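3.2 Loss of visual detail in the work area

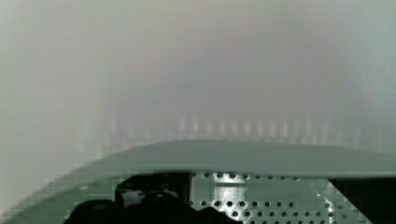 Figure 3. Close view from the work area. The background is pale and out of focus; a row of faint upright bars is visible above the curved green edge in the foreground.

The second part of the Dulholm study considered how much of a room remains legible when it is recorded at very short range. Teresa Witkowska and Sheila Nuttall reviewed 900 still views of household work areas and sorted them by the amount of background detail that a reader could name with confidence. Each view was given a score from 0 to 7, where 0 meant that no surface or object beyond the foreground could be named.

Figure 3 was scored 0. The near parts, including a metal plate punched with rows of round holes, can be told apart, but the space behind them is reduced to soft shades of grey and off-white. The evenly spaced bars near the middle were entered as 'pattern, source unknown'. Both readers considered whether they might belong to a rack or a similar fitting — the spacing would allow it — but the view gives no firm ground for either answer, and the entry was left unchanged.

Views scored 0 were kept in the collection and excluded from the counts of furniture and storage given in Section 4. A further 80 views were read a second time under the Wragg rules, which permit a reader to record a regular pattern without naming the object that produces it. Differences between the two readings were settled by discussion in July, before the counts were prepared.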